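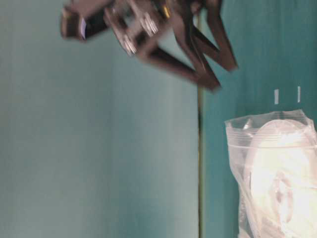 Robotics Club: where the sorting arm stands

The fall term project has reached the stage where the arm spends most of each meeting moving. For readers who missed the June issue, the club is teaching a robot arm to pick up household recyclables and put each one where it belongs. The project is called Floltow. It will be entered in the student division of the Stinport Open, where every team gets the same table and an assortment of items they have not been shown ahead of time.

There are 18 members this year, split between the hardware group and the software group. Several people have asked to switch, and that is fine. Tell your group lead before the break so the bench schedule can be redone.

Picking up rigid boxes went well early on. The software group moved to harder things after that, and bags and foil have taken most of the time. A plastic bag changes shape when a finger touches it, so a grasp that was planned from the first view may be wrong by the time the gripper closes. Foil has a different problem. It reflects the lights, and the depth readings come back with holes in them. The group is now trying a second look from close range before each grasp, using the wrist camera.
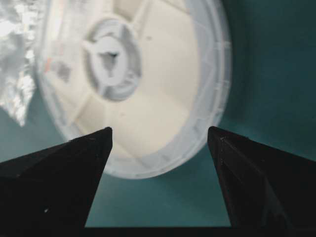 Round plastic parts are also on the practice list. The first method aimed for the middle of the object, and on a wide, flat part that leaves the fingers with nothing to close on. The new method looks for an edge and comes in from the side. It is slower. Bimla Thakur, who leads the software group, would like to keep it anyway until the success rate on flat items is better, and then work on speed after the break.

The practice log has 1,423 attempts in it so far. Please keep filling it in by hand, including the attempts where the arm was stopped early. A few pages from last month have the result column blank and can't be used. If you don't know why a grasp failed, write "unknown" and move on to the next one.

The hardware group has finished the new cable guide for the elbow joint. The old one rubbed through its sleeve twice. The group also printed spare fingertips, and these are in the drawer under the Dresel bench supply. Check the fit before tightening the screws, as two of the spares came out a little narrow. Anyone who wants to learn the printer should sign up with the hardware lead. The next training has room for 7 people.

Some housekeeping:

The emergency stop gets tested at the start of every session by whoever opens the lab. Write your initials on the sheet when you have done it.

Long hair is tied back and sleeves are rolled up before anyone goes inside the tape line.

Clean, dry recyclables are still welcome. Leave them in the bin outside Room 23 in Moen Hall. No glass, and no cans with sharp lids.

Entry forms for the Stinport Open need a parent or guardian signature if you are under 18. Forms are due November 29, 2024, and late ones can't be accepted. Blank copies are in the folder by the lab door.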